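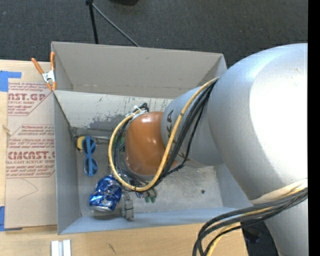 The woman who reads the parish magazine so you needn't

Last updated: 2020-04-08

Tharushi Siriwardena has edited the Butstead parish magazine for 15 years and has been thanked for it, by her own reckoning, twice. "One of those was a wrong number," she says.

It goes out to 240 households, and most of them turn straight to the letters. The longest she ever received ran to 600 words on the subject of a hedge. She printed it in full. "I wanted him to see it in type. I thought it might calm him down. He sent a second one about the font."

Recipes are worse. A lemon drizzle went in last June without the lemons, and people at the Prongate bus stop still bring it up.
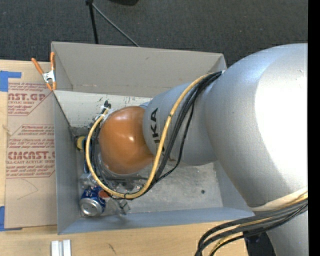

A cardboard box on a wooden table.

Has she thought of stopping? She gives this more time than I'd expected. "My sister in Hinatow says I should take up bowls. I've read the bowls reports. I'm staying where I am."

The next issue has a page to fill. She asks whether I have any views on hedges.

113 shares | 15 comments

Recent items
Prongate bus stop gets its bench back
Hinatow bowls: a correction
Saengthong supper club, the menu in full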